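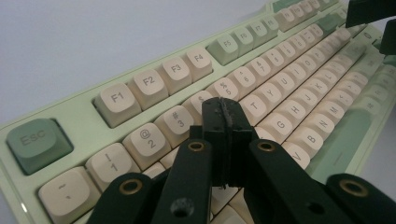

¿Puede ya una máquina encargarse de las tareas pequeñas del taller, las de limpiar, recoger y volver a poner en su sitio?

De algunas sí, si alguien le prepara la mesa antes y revisa después. De las demás, todavía hay que ocuparse a mano.

**Noviembre, cuaderno del banco 6**

Sigo con la lista de tareas que dejamos a medias. Precious Pretorius pidió que anotara tiempos y fallos por separado, porque en las hojas anteriores estaba todo mezclado y no había forma de saber si un intento largo era un intento malo. Desde hoy van en columnas distintas. Lo que no sea ni tiempo ni fallo lo pongo aquí.

Tareas de esta tanda:

- pulsar una tecla indicada en un teclado
- quitar y poner teclas sueltas
- pasar un paño por la mesa
- doblar trapos de taller
- clasificar tornillos por largo
- vaciar la papelera pequeña

**Teclado**

Lo elegimos por ser un objeto de escritorio que todo el mundo tiene y que casi nadie limpia. El de teclas crema y verdes nos viene bien porque las letras se leen y las teclas de otro color ayudan a orientarse cuando uno repasa las grabaciones deprisa. Con la pinza cerrada, los dos dedos juntos hacen de puntero. Para la fila de números el acercamiento bueno es desde arriba, parar encima y bajar recto. Si se entra inclinado, el borde del dedo toca la tecla vecina.

Hicimos 164 pulsaciones con la política entrenada. Trece dieron en la tecla de al lado. Casi todas las malas están en la parte central de la fila de números, donde los dedos tapan justo lo que hay que mirar. Con las teclas de función va mejor por la separación entre grupos. No he mirado aún si la tecla Esc, que queda aparte, falla alguna vez; en la hoja no aparece ninguna, pero tampoco sé cuántas veces salió en el sorteo. Pendiente.

Quitar teclas es otra historia. La pinza agarra bien la tapa por los lados, pero tira torcido y el vástago se resiste. Lo intentamos con los dedos paralelos y una subida lenta. Salió una, saltó al suelo y estuvimos un rato buscándola debajo del armario. Con el extractor de alambre una persona lo hace sin pensar. Volver a ponerlas le cuesta menos: si la tapa llega centrada, basta con empujar.

Conclusión provisional para el teclado: pulsar, sí. Desmontar para limpiar, no.

**Paño en la mesa**

Bien en mesa despejada. El recorrido es regular y cubre las esquinas mejor que yo. En cuanto hay un bote o un cable, se para o lo empuja. Probé a dejar un destornillador en medio y lo arrastró hasta el borde con el paño. No cayó porque puse la mano. Apuntado como fallo aunque la mesa quedara limpia.

Falta también saber cuándo el paño está sucio. Ahora mismo sigue pasándolo igual y reparte la grasa. Precious propone cambiarlo por tiempo y olvidarse de detectarlo. Me parece razonable para esta tanda.

**Trapos**

Los de Zutance, que son rígidos, se doblan en dos sin problema y en cuatro la mayoría de las veces. Los viejos, los que ya están blandos, acaban en un bulto. La segunda doblez es la que se pierde: coge una sola capa y la otra se queda atrás. He vuelto a ver esos intentos y a mí me cuesta distinguir las capas en la imagen, así que no le pido más al modelo de momento.

Gallegos preguntó si valía un bulto ordenado. Depende de quién abra el cajón. Para la hoja, doblado quiere decir esquinas juntas y que aguante así al moverlo.

**Tornillos**

Parado. La bandeja de Gutance no encaja en el soporte y los tornillos cortos se cuelan por la ranura. He pedido la otra bandeja. Mientras tanto he clasificado a mano los que hacían falta para el montaje de Drenham, que no podía esperar.

De los pocos intentos que hicimos antes de parar: coge uno si está suelto, coge tres si están amontonados. Esparcirlos primero con un golpe suave en la bandeja ayuda mucho, pero ese golpe lo doy yo.

**Papelera**

Levantar la bolsa, bien. Cerrarla, mal. Poner la bolsa nueva no lo hemos intentado en serio; abrir el plástico pegado ya es difícil con los dedos de uno.

**Tiempos**

El límite por intento queda en 900 segundos para todas las tareas. Es mucho para pulsar una tecla y justo para la papelera, pero prefiero un límite único a discutir uno por tarea. Si alguien corta antes porque ve que no va a salir, que lo escriba. En la tanda pasada había intentos cortados sin nota y los tuve que descartar.

El tiempo de preparación no lo estábamos contando y hay que contarlo. Despejar la mesa, colocar el teclado, recoger lo que se cae: todo eso lo hace una persona. En el paño, preparar me llevó más que limpiar yo la mesa entera. Añado columna.

**Cosas sueltas**

- La almohadilla de los dedos recoge pelusa de los trapos. Limpiar antes de pasar al teclado, o se nota en el agarre de las teclas sueltas.
- Repasar el apriete de los pivotes al empezar la sesión.
- No dejar el extractor de alambre en el cajón de las brocas, que luego no aparece.
- El teclado se desliza cuando el empujón viene de lado. Probar con una lámina de goma debajo y repetir la fila de números con y sin ella.
- Preguntar a Gallegos por la bandeja si no ha llegado para la próxima sesión.

Para la próxima: fila de números otra vez, con el sorteo de teclas guardado en la hoja, y trapos solo de los blandos. Precious lleva la pinza por la mañana y yo anoto; por la tarde cambiamos.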